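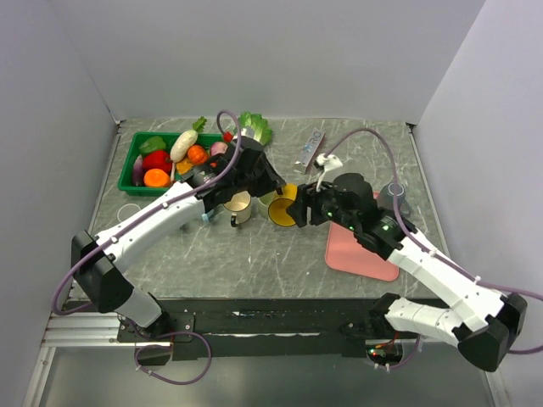 Dragica Nedeljković wrote to ask whether I still stand by the late breakfast, now that everyone she knows has given it up and gone back to eating at seven. She says she tried it for 15 days, felt hungry and mean for the first 3, and then slept better than she had all year. Her sister thinks it's a fad.

Well, I do stand by it! I love it more than I did when I started in August, and I'd like to make the case again, especially for those of us who grew up being told that skipping the early meal would ruin the day.

What I like best is how little there is to learn. You eat supper at a decent hour, you close the kitchen, and you don't open it again until you're truly hungry. For me that's 9 or a bit later. No powders, no points, no app chirping at me (I had Skumer on my phone for a while, and it scolded me over a pear). Coffee's fine. Water's fine. Then breakfast, and a real one -- eggs, beans, leftover greens, toast if there's good bread in the house.

And food tastes so good when you've waited for it! I had forgotten that. For years I ate a bowl of something sweet over the sink because the clock said so, and by midmorning I was digging through my desk for crackers. Now I sit down with a plate and a fork and I'm happy until well past lunch.

Hae-won Baek disagrees with me, and she makes a fair point. She walks more than 30 minutes to work up the Hekamstead hill and says she'd fall over without oatmeal first. Then eat the oatmeal, Hae-won! Anybody on insulin or other medicine that goes with meals should talk to a doctor before moving breakfast anywhere, and growing kids should eat when they're hungry.

My quarrel is with the rule, the one printed on the cereal box and repeated by every aunt I have. Some bodies wake up starving and some don't, and it took me half my life to notice which kind I've got. Dragica, tell your sister she can have her toast at seven. Yours will keep.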